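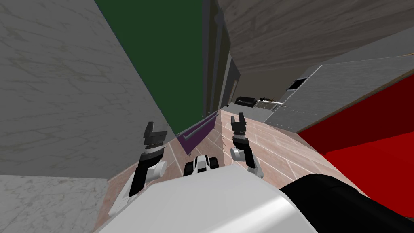 *A tiled kitchen floor, computer render.*

The retired kitchen fitter I met in Cletcombe asked me to leave his name out, as he still drinks with people who sell worktops. He spent 42 years in the trade and doesn't believe much of what it says about itself.

I started with the sale. Lalluven, the showroom on the bypass, has had one running since January.

"It's always on," he said. "They had a price up of £2,000 off. Off what? I asked the lad on the desk when anybody last paid the full amount and he went to get his manager. The manager was at lunch."

Had he ever seen a genuine discount?

"Once. Le Goff were closing a branch and wanted the doors gone. I bought seven and they're in my shed." 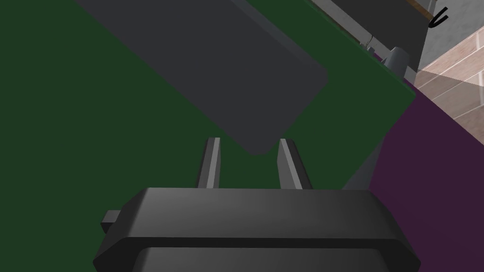

He was no kinder about the idea that a new kitchen pays for itself when you sell. I put it to him that estate agents say so all the time. "They would. Ask them for it in writing." A neighbour of his had the whole room ripped out before moving, and the buyers put in their own within the year.

What about the planning service? Lalluven charges £1,991 for its top design package, and I had assumed some of that was skill. He pulled a face.

"Some of it is. A good planner will notice your back door opens the wrong way. But you can measure a wall. Then you get the man who's fitting it to measure it again, and you believe him."

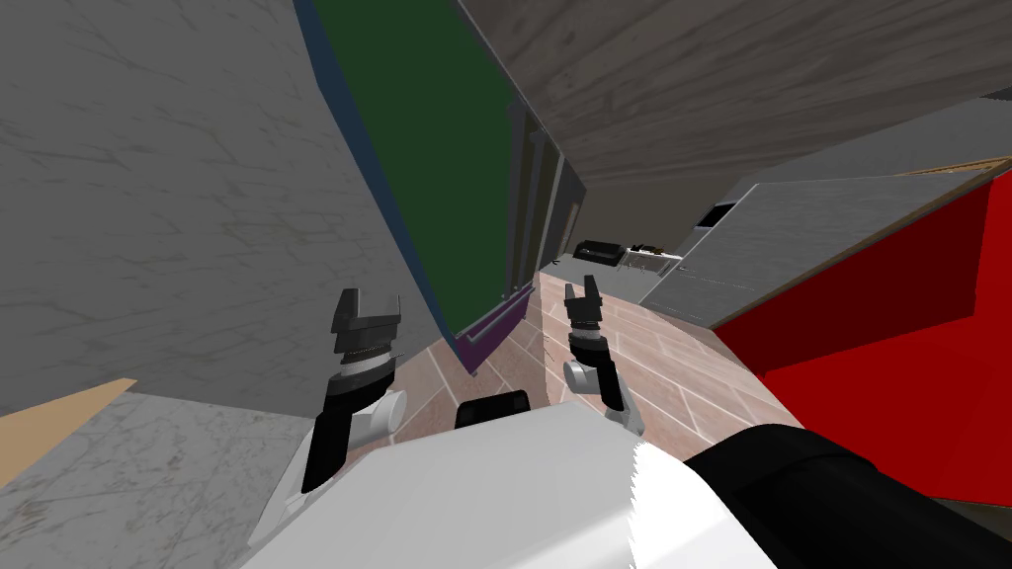

**Judith Amery**
Consumer affairs writer

I wondered whether he was just sore about how the work has changed. He thought about that for longer than I expected.

"A bit, maybe. The hinges are better now. I fitted Endo ones towards the end and I never got called back." He wouldn't go further than hinges. Soft-close drawers he called "a fuss", and the ten-year guarantee made him laugh.

"Read what it leaves out. Water, steam, heat. It's a kitchen."

His own was put in before he retired. He says one cupboard door has never hung straight.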